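The Play Kitchen, Table by Table

When we started setting out toys on the white table at Titotness, I thought a few pots would do. Well, the shelf now holds 322 pieces (I finally wrote them all down in July), and I'm fond of nearly every one, so please bear with me while I show you a few favorites.

Pans, oven, colander

The toaster oven with its blue window is the one I'd save first, and the mint-green colander runs it close.

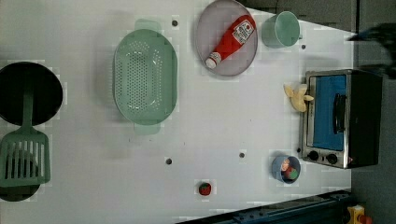 Ketchup on a plate

I do love a red bottle served up like Sunday lunch! The orange slice and the strawberry have the blue bowl to themselves.

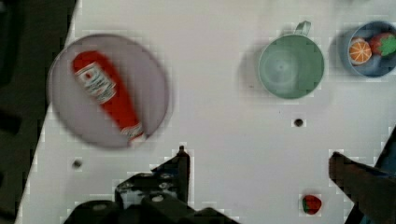
We bring out 20 or so pieces at a time and swap them after lunch, so there's always something fresh to cook.

The green family

I have a soft spot for anything in this color, and I keep buying more of it.
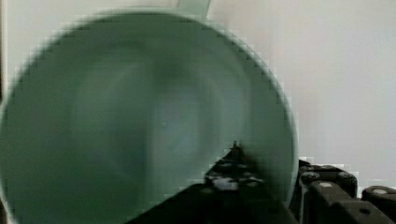 Soup is the great specialty of our kitchen, and it gets made with great seriousness every morning. A big, roomy green piece like this one, empty and waiting, could take soup for 35.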